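Keeping apples in a bedroom over winter - anyone?
Rernside Growers' Board > Storage and Preserving

hajnalka_gy
Our Ratstead house has no cellar. The coldest room is the spare bedroom, which my mother-in-law calls "bracing." I put 72 apples up there last fall and the last of them came down in March, a bit soft but fine in a pie. Does anyone else do this, or am I just running a very slow hotel for fruit?

NVirag
Two months is the limit for anything red, in my experience. After that you're storing flour.

conceicao.v
Depends on the variety, Norbert, as you've been told in at least three threads. My Bárány keepers were still crisp at the end of winter. Wrapped in newspaper, not touching, window open a crack.

NVirag
My wife has views on the window open a crack. 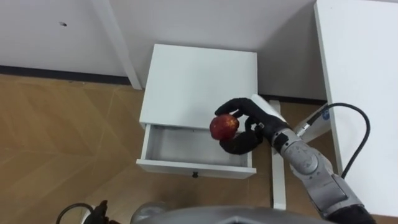 Do apples need to be wrapped one by one?

Only the ones you plan to keep past New Year. Wrapping slows the rot from spreading to the neighbors, but for anything you'll eat in a few weeks a single layer in a drawer or tray does the job.

Amerley D
I'd argue with that. I stopped wrapping years ago and check them every week. Paper hides the bad one until you can smell it from the stairs.

conceicao.v
Every week! Some of us have jobs.

Ilona_B_331
Keep them away from the potatoes, whatever you do. Also from sweaters. I wore a cardigan to a funeral that smelled strongly of cider and had to have several conversations about it.

hajnalka_gy
Noted on the cardigan. So, single layer, stem up, weekly sniff?

NVirag
Stem down.

Amerley D
Stem up. We are not doing this again.

Ilona_B_331
Mine are on their sides and have never complained.

Thread moved to Archive, May 2022. 807 views.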